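Shop Tips: How Much Should You Trust Your Squares and Clamps?

Posted Dec 28, 2021 by Yolotzin Rosales

I've read a lot of advice on gluing up small boxes, and a good part of it seems to have been written by people selling clamps. What follows is what has held up on my bench, along with a few things I tried and dropped. 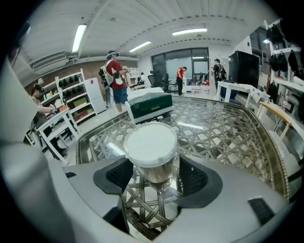
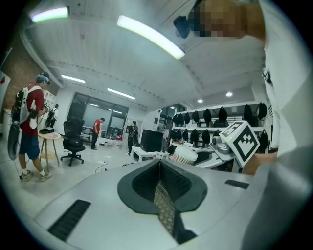
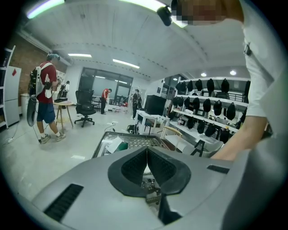
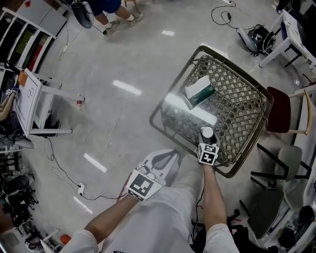 Start with the dry fit. Put the whole box together without glue, clamps and all, and leave it for a minute. If a miter opens up now, glue won't close it. People will tell you a little extra pressure takes care of it. What you get is a box that looks fine until the clamps come off.

Measure the diagonals. Corner to corner one way, then the other. If the two numbers match and your opposite sides are the same length, the box is square. I trust this more than any corner block, including the expensive ones. On a very small box a tape is too clumsy, so cut two thin sticks with pointed ends and slide them past each other inside until they touch both corners. Pinch, lift out, try the other diagonal.

Tape before band clamps. I bought the Cirnetti band clamp after seeing it praised everywhere. It's well made and I hardly use it. The strap grabs at the corners and pulls one side ahead of the others. Plain packing tape, stretched across the outside of each miter while the parts lie flat in a row, does the job on anything with sides under half an inch thick. Roll the box up, tape the last corner, check the diagonals.

Size the end grain. Brush thin glue on the miters, wait five minutes, then glue as usual. I was doubtful about this one and still am, a bit. Faisal Rajput broke a batch of test corners for me back in November and the sized ones did hold longer, but his pieces were all poplar. I do it anyway on heavy lids and skip it on the rest.

Don't wipe wet squeeze-out with a damp rag. You'll push glue into the grain and find it again when the finish goes on. Let it go rubbery, 40 minutes or so in my shop, and lift it off with a sharp chisel. Inside corners are easier if you put tape along the joint line first.

Wax paper under everything. Cheap, and I've yet to hear a good argument against it. The Lavell nonstick mats work too, if you like paying for things.

Splines – do you need them? For a pencil box, probably not. For anything with a lid that gets dropped shut, yes, and cut them after the glue has had a full night. Fancy contrasting wood is up to you.

As for "gap-filling" glues, I have a half-used bottle of the Ochoa stuff and you're welcome to it. Recut the miter.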